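Section 3. Freezer task: set-up and first run

Read this section before the Monday session. Two students per station, one on the arm and one on the stop button.

1. Raise both lids of the chest freezer as far as they will go.
2. Place the red package in the left compartment and the green item in the right one. Leave space on each side for the gripper fingers.
3. Bring the arm to the start position and load the Clorska profile.
4. Jog the gripper down until the fingers are over the opening. Keep it on the left side of the divider for the first run.

CAUTION: Keep hands out of the freezer while the arm is powered.

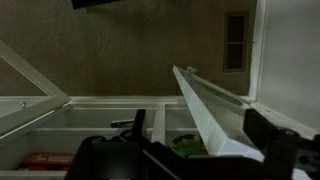

Kanyarat Meesuk wrote in the club log that step 4 went better for her at the lowest speed, and that teams should do the left compartment 3 times before they try the right one.

5. Set the speed to 15 percent. Do not change it during a run.
6. Start the pick. If a finger touches a lid or the divider, press stop, back the arm out by hand control and return to step 3.
7. Write the result on the team sheet, including failed picks.

Note: Each team has 23 minutes at the station. Close the lids between teams.

For right compartment picks, go to Section 4.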